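Speaker notes – Sorting drinks for the Osten kitchen
Szabolcs Deák, Bilerness site services

Slide 1. Scope
Shared kitchen only. The vending area on the ground floor belongs to Vindent and has its own rules. Say this early, it came up twice in October.

Slide 2. Stock levels
Standing order is 180 bottles a month, ordered through Fallahi. Shelf space was measured for the old crates. Six crates fit on the lower shelf if the handles face outwards.

Slide 3. Reading a bottle from the shelf
Bottles are stored upright, two deep, so the person restocking sees the cap and the shoulder before anything else. Sort on the shoulder band. Brand and flavour come second – they wrap round the body and are often turned away from the front.
Pause on the zero sugar bottle. Black cap, black band, green label below. "Zero Sugar" and "0 kcal" are both on the band. Point out the dashed lines of the tear strip, which run next to the wording.

Slide 4. Caps and seals
Check the ring under the cap before shelving. A bottle with a broken ring goes in the grey tray, never back in the crate. Do not tighten caps on returned bottles.

Slide 5. Shelf labels
Three labels: sugar, zero sugar, water. Use the printed ones from room 307. Handwritten labels came off within a week on the Osten shelves – the paint is too smooth for ordinary tape.

Slide 6. Bottle for the closing question
Ask the room which shelf it goes on, and which words they used to decide. Allow two minutes.
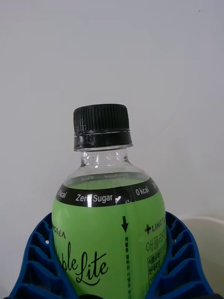

Slide 7. Contacts
Stock queries: extension 3195. Broken shelves: site services desk, before 4 pm.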